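Kosley Equipment Notes
Hand-held grippers > Two-finger > Plodine

Plodine Hand-Held Gripper, two-finger
Price: $633, single unit
Kit price: $1092, with Bravo mount, spare fingertip set and hard case
Updated November 8, 2022

We stock this one and we sell a fair number of them. We also take a fair number back, mostly from people who budgeted for the gripper and forgot the rest. Please read the page before you order.

What it's for
You hold it, you do the job by hand, and a camera on the tool records what the jaws did. The recordings go toward teaching a robot arm the same job. The maker's brochure says this will "replace" time on a real arm. We doubt it. It can put off buying the arm for a few months, and that may be reason enough to get one, but a plan with no arm anywhere in it is a plan to own a lot of video.

What you get for $633
Gripper body and linkage
One set of fingertips, fitted
Hex key
Printed quick-start sheet (thin)

What you don't get
Camera
Storage cards
Mount, unless you buy the kit
Anything that turns recordings into a working robot

The Stiso software is sold separately by the year. The trial stops at 200 recordings, and you will reach that sooner than you think if more than one person is collecting. Price the first full year before you sign for the hardware.

Before you plan around soft goods
Most of the questions we get are about laundry and bedding. Buyers see a demo with one clean towel on a bare table and work out their schedule from that. Household work has more going on in it.
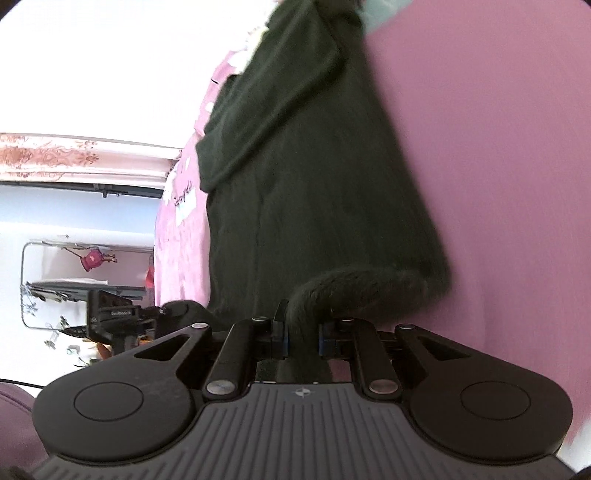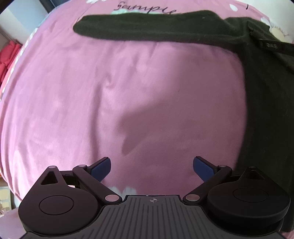
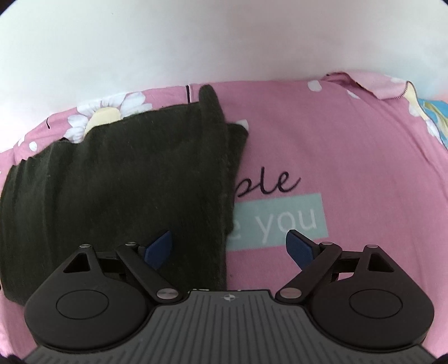

Budget for cloth by the hour of operator time, and be stingy with your estimates. Rigid parts give you something close to the same grasp each time; fabric gives you a new shape each time you let go of it. A thick dark cloth folded in layers over a printed sheet, so that only the last letters of the lettering show, is an ordinary thing to find on a bed and a hard thing to write a schedule for. Someone has to decide which layer to take hold of, and the next person will decide differently. If your quote assumes one operator, one pass and no sorting afterward, add to it. Dark fabric deserves a line of its own too. We have had customers blame the gripper for footage in which a dark garment showed almost no folds, and a lamp would have been cheaper than the return shipping.

Is the kit worth it?
The difference is $459. The Bravo mount is good and we'd buy it again. The case is a case. The spare fingertips are the part you'll want, though they can be had on their own, and if you already own a mount that fits, we'd take the single unit and keep the money.

Multi-unit orders
The July price list offered a discount at five units. It's still offered, and we still suggest you start with two. Run them for a month on your own objects, with your own people, then see how much of what you collected anyone wants to use. One shop we supplied went straight to five and had three sitting in a drawer by the end of the season.

About the 800-hour figure
The brochure gives the linkage a service life of 800 hours. We asked what load and what kind of object that was tested with and haven't had an answer. Until we do, treat it as a number in a brochure. Check the pivot pins for play when you check everything else.

Returns
30 days, complete, with the hex key. Worn fingertips are not refundable. Opened Stiso licenses are not refundable by us or, as far as we can tell, by Stiso.

Stock: single unit, ships from our shelf. Kit, ships when the mounts arrive. Ask us for a date and get it in writing.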